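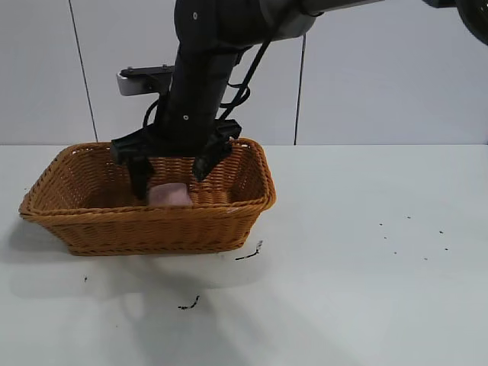 Planning and Running a Small Tea Tasting in Rivmont

Project report, Events and Hospitality
Group members: Leokadia Czarnecka, Miłosz Szulc, Celina Czerwiński
Supervisor: Witold Michalski

Background

Our assignment was to plan, run and review a public food or drink event on a budget of $260. We chose tea because most tastings in Rivmont are for beer or wine, and we wanted something that people under 21 and people who don't drink could attend. The event took place on a Friday in February at Tapia, a cafe on the Nindau side of town that closes to regular customers at 5 p.m. The owner, Nikola Dumitrescu, let us have the room for free as long as we washed up and were out by 9.

Planning

We sold tickets at $14 each through the cafe counter and a sign-up sheet at school. We set the limit at 16 guests, which is the number of seats at the two long tables. All the tickets went within a week, so we did not pay for any advertising.

Celina picked the teas. Her first list had nine, and after a practice run at her house we cut it to six: a white, two greens, an oolong, a black and a smoked black. Nine was too many to get through in one evening, and by the seventh cup none of us could taste much.

Miłosz handled the money. We spent $153 in total, mostly on tea and on small cups from the Trenstead restaurant supply store. Crackers and plain bread were the next biggest cost. We had planned to rent electric kettles but borrowed them from our families.

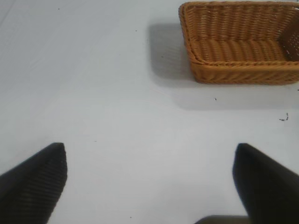 The evening

Guests started arriving at 6:15, before we had all the water hot. Leokadia gave a short talk on how tea is processed and then we served the white tea. Each guest had a score card with spaces for smell, taste and finish, plus a line for comments.

The first three teas went as planned. The oolong was late because we had only one timer and lost track of which pot it was for. We apologized and put out more crackers. The smoked black was served last so that it would not affect the others. It got the widest range of scores on the cards. One guest wrote "campfire, in a good way" and another left the whole card blank except for the word "no."

The second green tea had the best average score. We had expected the black tea to win, as it was the one closest to what people drink at home.

Problems

The talk was too long. Several comment cards said so. The room was also louder than we expected with every seat taken, and the guests at the far table missed parts of it.

The score cards asked about "finish" without saying what it meant. Some people left it empty and others used it to say whether they had finished the cup. We did not use those scores in our results.

Our tap water also had a slight taste that showed up in the white tea. We would use filtered water next time.
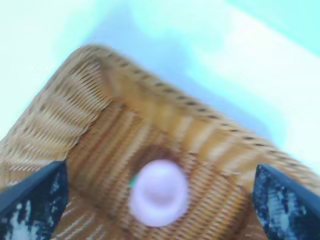 Woven basket with a braided rim.

Results and follow-up

Ticket sales came to $224, which left $71 after costs. We gave this to the school's events fund. Nikola has asked us about a second tasting with four teas and a later start, and Celina is working on the list.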